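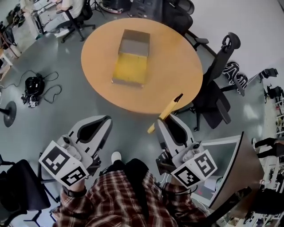
The **Joncombe Handheld Gripper Project** is a student robotics project at Joncombe College in which participants record everyday tabletop tasks with a pair of handheld grippers and use the recordings to train robot arms. It grew out of an evening robotics club and is now offered both as a for-credit class and as an open club, with the two groups sharing one room, one set of tools and one very lively message board.

## History

The project was started by Osaze Usman, then a second-year engineering student, who wanted club members to be able to teach a robot without waiting in line for the college's only arm. The first grippers were printed over a single break and were so stiff that members called them "the nutcrackers." Modupe Adeyemi, an instructor in the computing department, turned the club's notes into a course the following September, and all 49 places filled.

## Equipment

Each student works with a left and a right gripper. The bodies are plastic, the fingers have curved black pads that give a little when they close on something, and a cube printed with black-and-white square markers sits at the base of each one. Software reads the markers to work out where each gripper is and which way it is turned. The current design, known as Kultholm after the street where the club used to meet, is the fifth. Its drawings are free for other schools to copy, and several have!

## Coursework

Students begin with one-handed picking and placing, then move on to tasks that need both hands, such as steadying a box while putting a long, thin object into it. Long objects are a favorite challenge, as a small twist of the wrist swings the far end a surprising distance. A student's first assignment is 249 usable recordings of a single task. Recordings are checked by a partner, and those in which the markers are lost for more than a moment are done over.

In the second half of the term, teams train a model on the pooled recordings and run it on the arm, which students named Tijani. The class archive held 2,204 recordings as of 2023-09-12, some 600 of them made by club members who were not enrolled in the course.

## Brorkiletti

The term closes with Brorkiletti, a friendly contest open to anyone in the college. Teams draw a task from a hat and have one afternoon to record it, train on it and let Tijani try. Points are given for finished attempts, with a separate prize for the best recovery from a dropped object. Past tasks have included sorting pens, closing lunch boxes and stacking cups, the last of which drew the biggest crowd.

## See also

- Learning from demonstration
- Fiducial marker
- Educational robotics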